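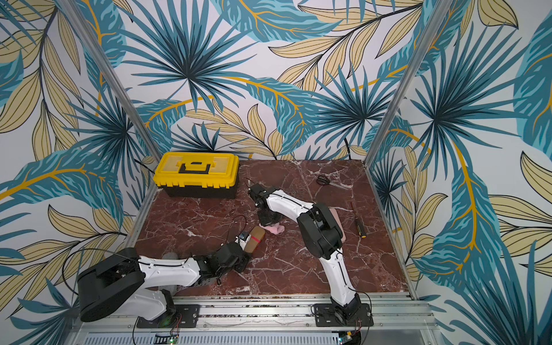

Yellow lid, black handle, palm leaves behind.

I have been meaning to write in defense of the loud wall for years now, and my cousin's new place in Drukwood finally pushed me to it (she painted every single room gray, bless her!). Somewhere along the way we all decided that a home should look ready to sell, and I think it has made us a little sad.

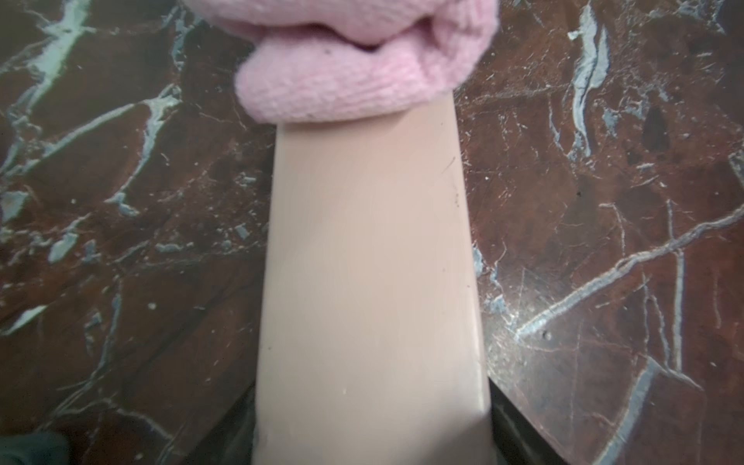 Smooth beige-pink, with a few dark specks and a thin scratch.

I grew up with orange poppies in the kitchen, 12 rolls of them, and my mother hung every one herself over a hot week in August. The seams never met by the stove. I loved them anyway, and I can still draw those poppies from memory 30 years later, which I could never do with a beige wall.
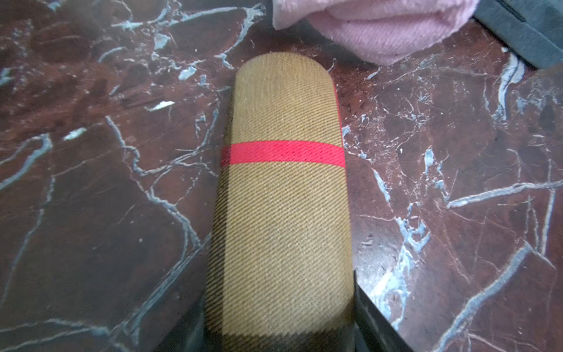

So please, before you buy another can of oatmeal paint, borrow a sample book and take it home for a weekend. Tape the silliest page up by the bathroom mirror and brush your teeth next to it. You may well want to keep it there!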